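Interior finish

Interior finish is the material forming the exposed inner surfaces of a building, including walls, ceilings, fixed partitions, and built-in work surfaces. The term covers paint, plaster, paneling, wallpaper, tile, stone, and wood veneer. Movable furniture is usually treated as a separate category, although tabletops are often specified in the same schedule.

Classification

Finishes are grouped by method of application. Wet finishes, such as plaster and paint, are applied as a liquid or paste and harden in place. Dry finishes, such as boards and panels, are cut to size and fixed with nails, clips, or adhesive. The Bundov schedule, used in some trade schools, adds a third group for woven and fibrous coverings.

Color and sheen

Sheen is measured with a gloss meter, which directs light at the surface at a fixed angle and records the amount reflected. On the Hallow scale, readings below 14 are classed as matte and readings above 70 as full gloss. Matte surfaces reduce glare under overhead lighting but are harder to clean. Dark matte finishes tend to show dust and skin oils.

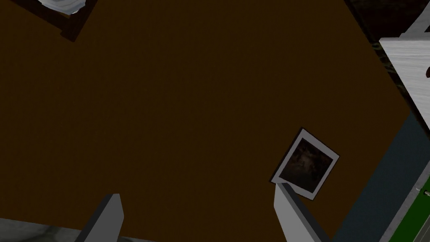
A dark brown tabletop with a matte surface.

Wood tones are produced by staining, by veneer, or by printing a pattern on paper or film. Opaque stains hide most of the grain, while transparent stains leave it visible.

Patterned surfaces

Stone patterns may be built from thin slabs, cast in plaster, or printed. Cast patterns are heavier and require a stronger backing when used overhead. Printed patterns repeat at a fixed interval, and installers offset adjoining sheets so that the repeat is less evident. Changes of color or pattern are commonly placed at corners, where a joint can be covered with a strip.
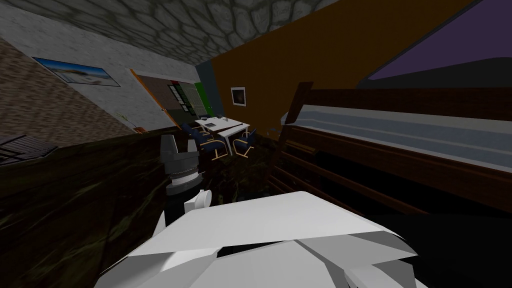
Room with a cobblestone-patterned ceiling and a pale gray-white wall.

Maintenance

Painted walls in corridors are repainted more often than those in offices. Records from the Tridgate building list 64 rooms with painted walls, all on a single repainting cycle.

See also

Gloss meter
Paneling
Paredes plaster
Wallpaper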